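Notes from the Tatow lab visit, Tallville, March. Typed on the train home so bear with me.

Got there at 9, coffee, badge, safety glasses nobody checked again. One long corridor, lab at the end. Went mostly for the cloth folding work because our own attempt last year went nowhere and I wanted to see what they do differently.

Short version: they stopped teaching the arm whole folds. Old way was one long demo, start to finish, and if the cloth slipped at second four the rest was junk. Now every garment gets handled as a chain of rest states. Fold, let go, back off, take one still from the fixed camera, decide the next move from that still alone. They call it stop-and-look. Slower, obviously. But the still has no arm covering half the cloth, and that seems to be most of the win.

What goes into the model:

- one still per rest state, arm out of view
- a few marked points (waistband ends, hem corners, that sort of thing)
- the next move, as a pick point and a place point

That's it. No depth. I asked twice.

Training set for pants is 248 garments, kids and adult mixed, bought in bulk. Seven fold types but only two of them matter for pants, lengthwise first and then the cross fold. Lengthwise is where most of the talk was. Legs never land exactly on each other and the question is how much offset you can live with before the cross fold goes bad. They used to throw out anything not lined up. Now they keep the slightly-off ones and the model learns to correct on the next move. I liked this a lot.

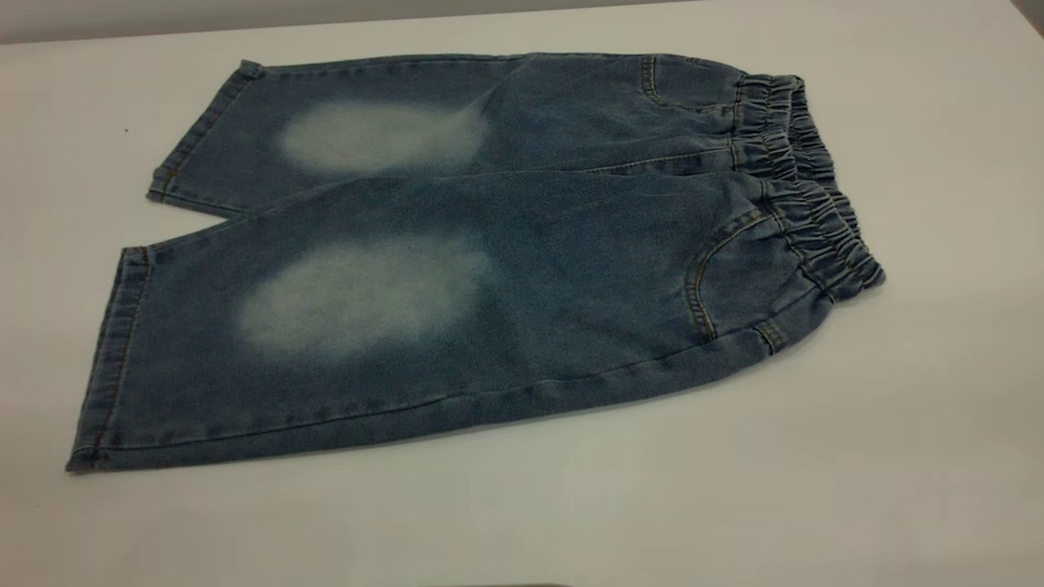
**Tatow Soft Goods Handling Group**

Jeans like these, waistband right and hems left, were the running example for the talk. Upper leg sits a bit off the lower one, so it's a keeper under the new rule. Two things make it harder than a plain pair. First the faded knees, one big pale oval on each leg. An early version of the model put pick points on the fades, it had learned that pale patch with soft edge = something worth grabbing. Fix was to add more washed denim and to shift colors at random in training. Second the gathered waist. All those little ruffles, and a marked point on a ruffle can be off by a finger width and still look right to whoever is marking. So they mark the waistband ends only and leave the middle alone.

The tan stitching helps, by the way. Hem lines and side seam give the model something crisp to hold on to against the mottled blue. Dark leggings, no visible seams, are still their worst case and they said so up front.

Numbers from the wall poster: the old method needed 13 demos per new garment type before it was any use, stop-and-look needs 7. Didnt see a success rate for pants by itself, only all clothes together, and that chart had no error bars. Asked for the split, they will send it.

After that a quick walk through the Gatchalian room, where they do the towels. Less to say there. Towels are close to solved if you ask them, less so if you ask me, thick ones still spring back after the cross fold and the still gets taken too early. Somebody suggested two stills a moment apart. They wrote it down.

Lunch was fine. Brutia people were there too, mostly asking about cycle time, which is fair, a stop after each move adds up on a line and the lab doesn't really have an answer yet. One idea is to skip the look when the model is sure of itself. Not tested.

For us:

- try the rest state idea on our pillowcases, we have the fixed camera allready
- stop tossing the off-center folds
- check our color shift settings, pretty sure they're off
- chase the pants numbers if nothing comes by end of the month

Slides are on the shared drive under Tatow, second folder. The poster photo came out blurry so I copied the figures by hand.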